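Why Do We Wash the Cups First?
A kitchen explainer for kids who get handed the sponge

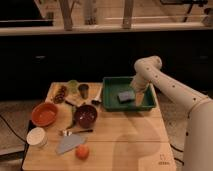 Start with the pile

My table after lunch is a big jumble. There's an orange-red bowl on one side, a dark maroon bowl in the middle, a spoon, a cup, a green glass, and a sponge waiting in a green tray. Oh, and a little orange fruit, which doesn't need dish soap at all! So before any water runs, I sort. Food goes back where food lives. Cups and glasses go together, bowls go together, and spoons get their own spot.

When I was seven I skipped the sorting part and just grabbed whatever was closest. My uncle, Wálter Ñahui, let me do it my way the whole evening (he was very patient about it), and by the end the glasses had a greasy film on them and I had to wash every one of them again.

What soap is up to

Try this with a grown-up. Put a drop of cooking oil in a bowl of water. The oil floats around in little circles and won't mix, no matter how much you stir. Water and oil just don't stick to each other.

Now add a drop of dish soap and stir again. The circles break up into tiny bits! Soap is made of teeny pieces called molecules, and each one has two ends. One end likes water. The other end likes oil. The oil-loving ends crowd around a speck of grease, the water-loving ends face out, and the whole package gets carried off when you rinse. Scientists call that package a micelle (say it "my-SELL").

So, cups first

Cups and glasses usually have the least grease on them. If you wash them while the water is fresh, there's plenty of soap left to do the job. Then come the spoons, then the bowls, and last of all the greasy pans. By the time you get to the pans your water looks pretty gross, and that's fine. Let it out and run some more.

Why a sponge has holes

Squeeze a dry sponge and you're squeezing mostly air. Let go under water and the holes open up and fill. That means you can carry soapy water right to the dirty spot, and the holes help whip up bubbles too. I love bubbles, but they aren't what cleans the bowl. The soap in the water does that.

When you're finished, rinse the sponge, squeeze it hard and stand it up somewhere airy. Germs like a damp sponge even more than I like pancakes.

Things to leave for a grown-up

Sharp knives. Anything just off the stove. Glass with a crack in it. And never drop a knife into soapy water, where the next hand can't see it.

Your turn

After supper tonight, look at your own table and decide what you'd wash first. Put it in a line if you like, from cleanest to greasiest. My line always ends with the lasagna pan.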